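The Parkus reissue came to the shop in March, 900 copies, hand-numbered, with a sticker on the shrink calling it the lost masterpiece of Drirnmont. I grew up in Drirnmont. We didn't lose it. We had it in every thrift store in town for 33 years, and it never sold at a dollar.

The label rep set it on the counter and waited for me to be moved.

"Takagi remastered it," she said. "From the tapes."

"Which tapes?"

She looked at her phone. I put on side one. Flesteo were a four-piece with one idea, a slow organ note that swelled until the drummer got bored, and the remaster had made the organ wider and the boredom clearer. Some 15 minutes in, a customer asked what it was. I told him. He asked how much, and I told him that too.

"It's supposed to be important," he said.

"So I hear."

He bought two. The rep smiled at me and wrote something down.

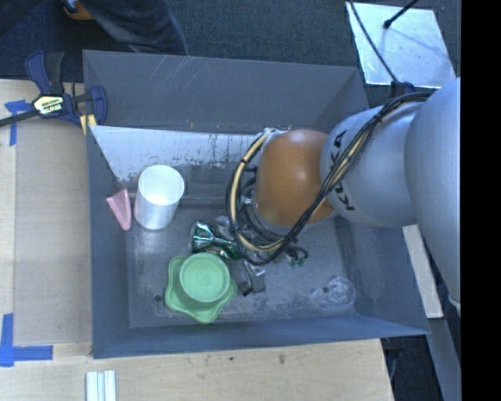 I kept my own copy under the register, the old one, with the water stain and no number on it. After closing I played them back to back and tried to hear the difference. The old one skipped in the second song. I had always thought that was the good part.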